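Robotics club, week nine

15 Apr 2018

We finally have the arm pushing blocks. Our club shares one arm with the evening class, so we get it for two hours and then have to hand it over. Ulla Väisänen wrote the first version of the program, and I spent most of this session changing her numbers.

The task is simple to say. You type something like "push the red star to the green cylinder" and the arm should do it with the plain rod we use as a tool. The shapes help, as the colors alone would not be enough to tell the blocks apart.

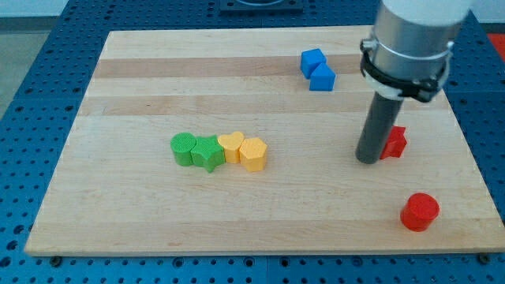 Pushing is harder than I expected. If the rod meets a block off center, the block turns and slides away to one side. Lutz Thiele suggested short pushes with a new look at the board after each one. We set the limit at 45 pushes per try, and so far I have 600 tries logged, mostly bad ones.

The club entry for the Plavine student day is due in June. Before then I want to fix the starting height of the rod and clean up the log files. Ulla is working on the part that reads the typed commands. It still mixes up "left of" and "next to."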